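**Field Ornithology, Part B: Counting Shorebirds at High-Tide Roosts**
Course handout. To be read before the Sunday session at Kastham.

## 1. Purpose of the session

The earlier part of the course dealt with birds one at a time: shape, bill, leg color, call and behavior. Part B deals with birds in quantity. Participants will be expected to stand at a fixed point, look at a roosting flock, and produce a number that another person could use.

A roost count relies on the fact that rising water pushes feeding shorebirds off the mudflats and onto a small number of dry sites. At low tide the birds on the Kastham estuary are spread over the full width of the flats, and many are out of view in the creeks. During the top of the tide most of them stand in dense groups on the shingle at Pruneck, on the old sea wall at Irangate, or in the saltmarsh between the two.

## 2. Timing

Observers should be in position 2 hours before high water. The flocks arrive in stages, and the order of arrival differs between species. Oystercatchers and curlews usually come in early. Dunlins and knots tend to feed along the tide edge until very little mud remains, and they may then arrive all together, within minutes.

The count itself is made once the birds have settled. Flocks that are still shuffling, preening or making short flights should be watched but not yet entered on the form. On the highest spring tides the tip of the Pruneck shingle is covered, and the birds there move inland to the wet pasture. A count made on such a tide must be marked accordingly, as it cannot be compared directly with one made on a moderate tide.

## 3. Counting and estimating

Flocks small enough to be counted bird by bird should be counted bird by bird. For larger flocks the block method is used:

1. Scan the whole flock once from left to right without counting, noting where it is dense and where it is thin.
2. Count 100 birds individually at one edge, and fix in the mind how much of the telescope view they occupy.
3. Move across the flock in blocks of that size. Make the block smaller where the birds stand close together and larger where they are spread out.
4. Repeat in the opposite direction.
5. Enter both results, and then the mean.

Most beginners estimate too low, and the error grows with the size of the flock. Birds standing behind others are missed, and so are birds lying in hollows. It helps to count heads where the view is slightly from above, and legs where it is level. On the Irangate wall the lower step is hidden from the main watch point, and the observer must walk to the second gate to see it.

Mixed flocks should be taken one species at a time. Begin with the least numerous species, which is the one most easily overlooked, and leave the most numerous until last. Where two species cannot be separated at the distance, the total is entered as a combined figure with both names. It is not to be divided by guesswork.

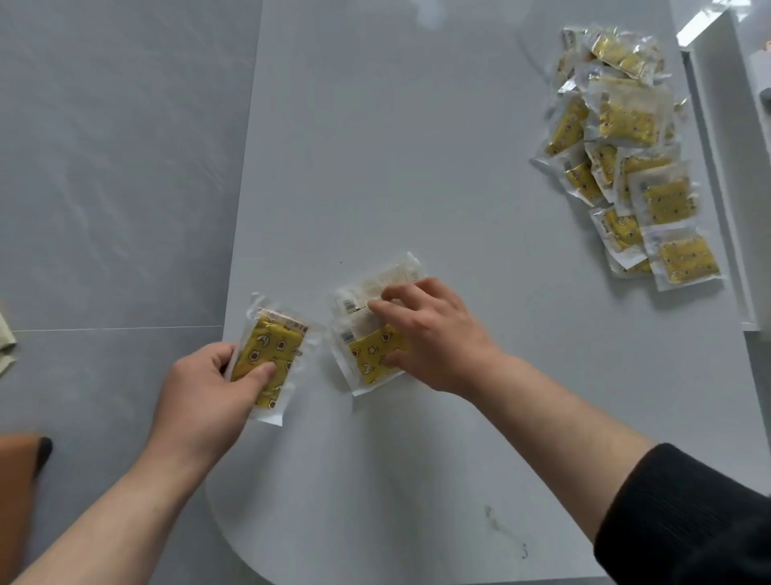 Fotis Stefanou asked whether an observer who has counted a flock twice, and obtained two very different totals, should discard the one that looks wrong. The course does not recommend it. Both totals stay on the form, a third count is made if the birds allow it, and the remarks column should record anything that may account for the gap, such as glare, heat haze, or a partial flight between the two attempts. A large difference between counts is useful information about how hard the flock was to see.

## 4. Worked case: the Pruneck dunlin flock

The January count at Pruneck gave a dunlin total of 3,743. The figure has sometimes been quoted as though every bird had been seen separately. It was in fact built up from several parts, and the course uses it to show how such totals should be read.

The birds on the near shingle were counted individually. Those on the far ridge were taken in blocks. A further group came in late from the direction of Irangate, and was counted in the air from its first appearance to its landing. The three results were then added together. The last digits of the total come from the part that was counted individually, and they say nothing about the accuracy of the remainder.

Students should note two points about the original form:

- The late group was entered on a separate line, with its time of arrival and its direction. Without that line, the same birds would very likely have been included in the Irangate total as well.
- The observer recorded the state of the light on the far ridge as poor. Anyone comparing this count with a later one should give that remark due weight.

Double counting between sites is the most serious error in work of this kind. Watchers at the two roosts should agree on a common time for the settled count and keep to it, even if conditions at one site would be better a little later.

## 5. Disturbance

A flock that has been flushed cannot be counted properly, and it has spent energy it may need in cold weather. Observers approach the Pruneck watch point along the landward side of the bank and remain below the skyline until they reach the screen. Telescopes are set up low. Conversation is kept quiet, and dogs are not permitted on the course.

Certain signs show that the birds are uneasy. Heads come up from beneath the wings, preening stops, and those nearest the observer begin to walk. When any of these is seen, the group should stand still, and withdraw if the birds do not relax.
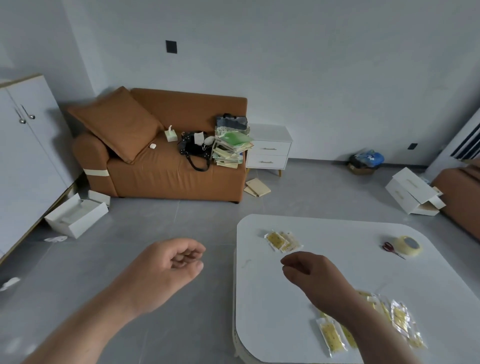
Not all disturbance comes from people. A peregrine passing over the estuary will put up every small shorebird in view, and the flock may take a long time to come down again. In that event the time of the flight is noted, the flock is left to settle, and the count is begun afresh. Partial totals from before the flight should be kept but struck through with a single line, so that they remain legible.

## 6. Completing the form

One form is used for each roost and each tide. The following must be entered before the observer leaves the site:

- name of the roost and the watch point used
- time of arrival, time of the settled count, and time of departure
- predicted height of the tide, and whether the shingle tip was covered
- wind direction, visibility and cloud
- both counts and the mean for each species
- any movement between roosts, with time and direction
- any disturbance, with its cause if known

A dash means that a species was not looked for. A zero means that it was looked for and not found. The two are often confused, and a form with blank spaces cannot be corrected afterward by someone who was not present.

Completed forms are handed to Fotis Stamatopoulos at the end of the session. Those who cannot stay may leave them in the tray at the Tsolakis reading room.

## 7. Preparation and reading

Participants should revise the Part A notes on winter plumage, with particular attention to dunlin, knot, sanderling and black-bellied plover. At roosting distance, leg color is of little value, and relative size and posture are more dependable.

The exercise sheet for this unit contains 2 flock outlines, one dense and one scattered. Each should be estimated by the block method before it is counted in full, and the estimate and the true total should both be written on the sheet. Sheets will be discussed in the shelter while the tide is rising.

Waterproof footwear is required on the Pruneck path, and the return walk from Irangate should be made before the light fails.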